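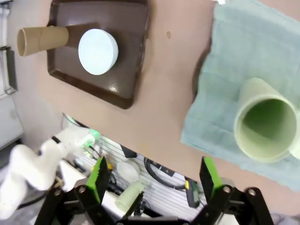

Mornstead Shared Kitchen
Washing-up and drying area: inspection checklist with comments
Inspection date: 16th July
Previous inspection: March
Area covered: drying table, trays, towels, cups and lids, sink, shelf above sink, floor

Ratings used: OK / Fix / Replace. Items marked Fix should be done before the next inspection. Items marked Replace go on the order sheet.

1. Table surface

1.1 Top is level and does not rock. OK
1.2 Edges free of chips and splinters. OK
1.3 Surface clean. Fix
Comment: small brown spot on the tabletop in the gap between the tray and the towel. Wipe with warm water and dish soap first. If it stays, use the cream cleaner from under the sink and rinse well. Do not use a scouring pad on this top.
1.4 Cleaning log signed. Fix
Comment: four days blank since the start of the month. Same comment in March.

2. Trays

2.1 Tray has a raised rim on all sides to hold drips. OK
Comment: the dark brown plastic tray is the one in use on the drying table. Rims are rounded, no sharp spots felt when running a hand along them.
2.2 No cracks or deep scratches. OK
2.3 Items sit fully inside the rim. Fix
Comment: tan cardboard cylinder lying on its side, open end past the left rim and out over the table. Anything that sticks out gets knocked by sleeves. Turn it or move it.
2.4 Cardboard and paper kept off drying trays. Fix
Comment: see 2.3. Cardboard goes on the dry goods shelf or in recycling. It picks up water from the tray and goes soft.
2.5 Spare trays stacked and dry. OK
Comment: Skatov trays, stock number 322, stored on the lower rack.

3. Towels

3.1 Drying towel laid out flat, no folds under the cups. Fix
Comment: light blue terry towel is spread out but rumpled, and the lower edge is folded. Folds hold water and dry last.
3.2 Towel in good condition. Replace
Comment: left edge is frayed and uneven. Loose threads can end up in cups. The rest of the cloth can be cut down for floor rags.
3.3 Towels changed daily. OK
Comment: users confirmed a change each morning. The laundry bag was half full, which fits.
3.4 Clean towels stored away from the sink. OK
Comment: cupboard is labeled. Order new ones from Fellirness, same size as before. Ask for hemmed edges this time.

4. Cups and lids

4.1 Cups free of chips at the rim. OK
Comment: pale green cup checked by hand. Rim is thick and smooth all the way.
4.2 Cups placed to drain. Fix
Comment: green cup was lying on its side on the towel. Stand cups upside down, with one edge raised on the rack if there is room. On its side a cup can roll, and water stays in the lower wall.
4.3 Round items and lids stored apart from cardboard. Fix
Comment: light blue disc on the brown tray, overlapping the end of the cardboard cylinder. Separate them. If it is a lid, it goes in the lid bin. If it belongs to something else, put it in the found box by the door.
4.4 Cupboard shelves not overloaded. OK
4.5 No unmarked food containers. OK

5. Sink and water

5.1 Hot water reaches the tap. OK
Comment: took a while to run hot first thing. Not a fault at this stage, but look at it again next time.
5.2 Drain runs clear. OK
5.3 Sink strainer in place. Replace
Comment: mesh has a hole near the center. Dauda make one that fits, order number 109.
5.4 Dish soap labeled and capped. OK
5.5 No electrical cords near the sink. OK
Comment: kettle cord was shortened after March and is now well back.

6. Shelf and floor

6.1 Shelf above sink secure. OK
Comment: load label reads 400 ounces. Keep it to cups and bowls, no pans.
6.2 Floor dry and clear. Fix
Comment: wet patch below the sink at 900 hours. No leak found at the pipe joints, so most likely splashing. Put the mat back.
6.3 Route to door clear. OK
6.4 Wet floor sign available. OK

Actions

Clean spot on table: same day
Clear cardboard from tray: same day
Sort disc and cups to their places: same day
Floor mat back under sink: same day
New towel on order sheet: this week
New sink strainer on order sheet: this week
Cleaning log: to be raised at the next users' meeting

One copy on the kitchen board, one in the binder.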